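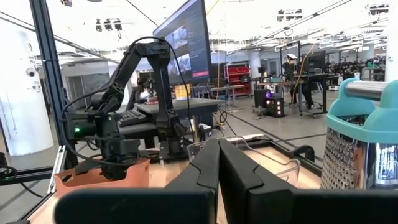 **Figure 1a.** Orange plastic bin at the front left of a work surface.

### 4.2 Where utensils are kept

The questionnaire was sent in November to households in Flistarach and Pitari, and 161 of 202 were returned. We asked where the utensils for daily cooking are kept, and if wooden ones are separated from those of silicone or metal. In Flistarach the open container was the most frequent answer. In Pitari most people prefer a drawer, also when the kitchen is small.
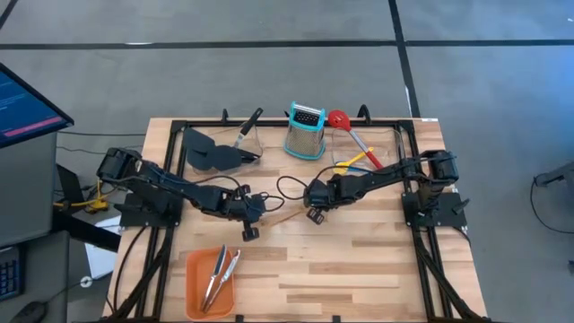 **Figure 1b.** Utensils along the far edge of a wooden tabletop, a spatula and a slotted turner in a clear container.

Roughly 94 households keep wood apart from other materials. The reasons they gave are mostly about drying, and less about order. Age of the household had little influence on this answer.
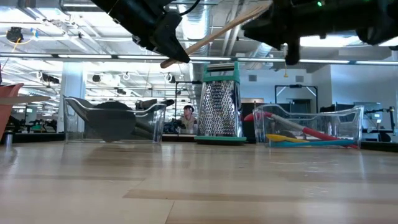 One respondent in Pitari objected that our question was too narrow: she dries her wooden spoons on the windowsill and puts them in the drawer only at night, so both answers were true for her. We coded 2 such replies as "mixed".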